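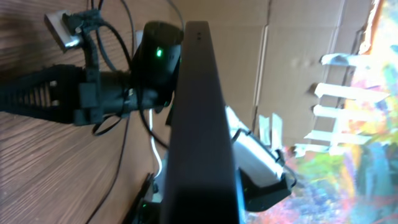

Black hook-and-loop strap around a metal bracket, with the cables tied in below it.

How to Tidy Cables Over a Wooden Work Table
Posted by Everaldo Rocha, December 27, 2019

Loose cables catch on sleeves and drag small things off the table. Hook-and-loop straps fix most of it. I prefer them to zip ties, which have to be cut every time you add a wire.

What you need
Hook-and-loop straps, black or any color
Something solid to tie to, such as a bracket or a table leg
Masking tape and a pen
A flat sheet of cardboard from an old box

Steps

1. Turn everything off and unplug what you can. Label both ends of each cable with tape before you move it.

2. Sort the cables by where they go. Thin ones can share a strap. Keep power cords in their own bundle if you have the room.

3. Find your anchor point. A metal bracket works well, but check the edge with your finger first. If it feels sharp, cover it with tape or file it down.

4. Wrap the strap once around the bracket, then around the cables, and press it closed. It should be snug enough to hold and loose enough that you can slide a cable through by hand.

5. Leave slack wherever something moves or gets unplugged often. A wide, easy loop is fine. A tight bend next to a plug is not, and that is usually where a cable fails.

6. Add a strap every 9 inches on long straight runs. Near a corner, put one on each side of the bend.

7. Look at what is still lying on the wood. A single long cable can stay there if it runs toward the back – tape it down if you keep bumping it.

8. Stand the cardboard up at the side of the table to keep things from rolling off. Old fold lines will make it lean, so bend them back the other way first.

Plug everything in again and move each part through its full reach. If a cable pulls tight, open the nearest strap and feed a little more through.

Josué Queiroz asked about cleaning the straps. Pick the lint out of the hook side with an old toothbrush. Mine get done every June, and I replace any that no longer grip.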